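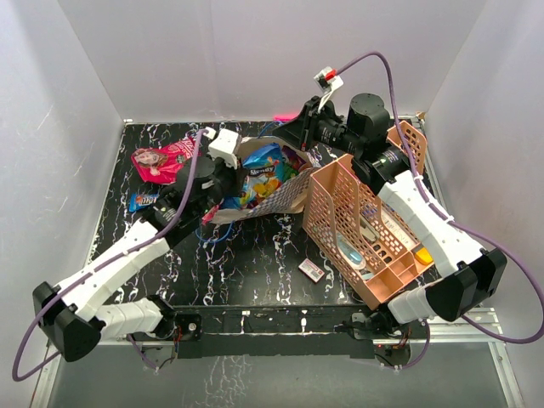

VISITS & OPEN DAYS

Parry open house: nice coffee, thin answers

21 shares | 2 comments

I went to the February open house at Parry expecting to be sold something, and I was. The company makes countertops and wall panels out on the Mosberg road, and the flyer promised a look at "how surfaces are really made." I've been replacing kitchens for a long time and I have heard that one before.

The tour started at 10 a.m. with Iestyn Craddock from sales. He walked us past the slab racks quickly and then stood for a good quarter of an hour in the showroom, where the new Curell line was laid out under very flattering lights. Curell is their marble look. The dark one with white veins is the one they want you to buy. It does look good from six feet away. Up close I found the same vein twice on one island, which real stone wouldn't do, and when I pointed it out I was told most customers like a consistent pattern. Maybe they do.

The price on the card was $764 for a standard vanity top, installed. The older plain range was $596. I asked what the difference bought me besides the veining and got a talk about lifestyle.

The cutting hall was better. Llinos Watkins runs the saws and she answered what she was asked. Glossy black shows every fingerprint and every grain of dust, she said, and if you have hard water you will be wiping it down daily. She'd put the matte in her own house. None of this is in the brochure. She also showed us how they finish the edge around a sink cutout, by hand, and that part was worth the drive.

I was less taken with the scratch demonstration. A man dragged a set of keys across a sample – lightly – and held it up. I asked if I could try with the corner of a cast iron pan and he moved on to stain resistance. The stain was coffee, left for maybe a minute.

The warranty sheet says ten pages of things and excludes heat, impact, "improper cleaners" and seams. I read it in the car. Seams are where these tops fail, in my experience, so I'd want that in writing before I ordered one.

Parking is fine, wear closed shoes, and skip the showroom talk if you can get into the early group for the saws. I took home two matte samples and they are sitting by my sink under a wet sponge. I'll look at them in a month.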